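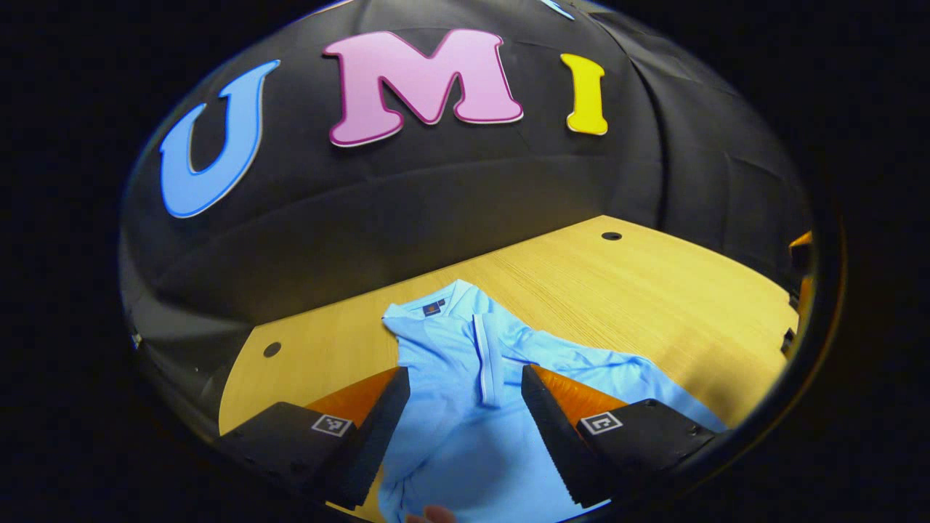
Next in the pile: a light blue polo, waiting for its fold.

I put off writing about polo shirts for ages because I was so bad at them. T-shirts, no worries. Tea towels, I could do in my sleep. But a polo has that collar, and the buttons, and if you fold it like a tee you pull it out of the drawer a week later with one side of the collar squashed flat and a crease straight through the placket. I had 837 words of grumbling in my drafts folder before I worked out a method I could live with!

First up, clear a proper table. I folded on the bed for years and my back was never happy about it, plus the doona swallows half the shirt. A bare wooden top is lovely to work on (give it a wipe first, crumbs travel).

Do up the top button and the bottom one. You can skip the middle if there are three, I always do. Then stand the collar right up, run your thumb along the fold line and turn it back down. If the shirt's come out of the basket all crumpled, hold it by the shoulders and give it one good hard flick — most of the wrinkles in a cotton knit will drop out and the rest you can smooth with your palms.

Now lay it face down, collar away from you. Sleeves out to the sides. Bring the right side in towards the middle, so the fold runs from halfway along the shoulder down to the hem, and lay the sleeve back down over itself. Same on the left. You want a long rectangle with the collar sitting clear at the top.

Fold the hem up by a third, then up again to just under the collar. Flip it over and you've got a neat little shop-style parcel, buttons to the front.

A few odds and ends:

White or contrast trim on a placket shows every bit of grime, so I dab it with laundry soap before it goes in the wash. My neighbour Mateja swears by an old toothbrush for this and she's converted me.

Colours next to each other in the drawer, collars all facing the same way. Stand them on end if the drawer's deep enough.

Don't stack more than five or six or the bottom collars cop it.

For a suitcase, alternate the direction of the collars so the pile stays level. Rafferty did his whole February trip like this and didn't iron once, though he's not a man who notices creases.

School polos next time, and what to do about texta on the sleeves.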